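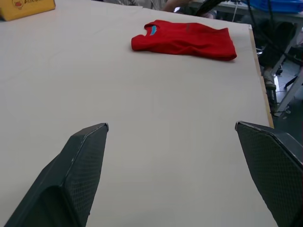

Folding cell, garment returns, Stadovero
Notes by Everett Rosenthal

Stadovero handles returned clothing for Umow and two smaller shops. Until November every T-shirt was unfolded, checked, refolded and bagged by hand at 11 tables. Two of those tables now have an arm with a two-finger gripper. A shift at the arm tables covers 628 shirts; the site total is 2000.

Table 1. White top, red T-shirt folded to a rough rectangle, gripper open. The finger faces have a diamond-pattern texture. Creases across the body of the shirt are within tolerance for bagging. Collar position is checked before the next step.

What changed for staff. Folders at the two tables were retrained as cell operators by Wojcik, the integrator. Their work is now inspection, stain grading and clearing stops. Wrist and shoulder complaints at those tables are logged separately from the other nine. Pay grade went up one step after the training period.

What did not change. Buttoned shirts, knitwear and anything with a hood still go to the hand tables. Operators rotate out of the cell at the midshift break. Several asked for this, as watching an arm is more tiring than folding.

Open items: stop button height, glare from the table surface, and the label feed from Lollach, which jams on short rolls.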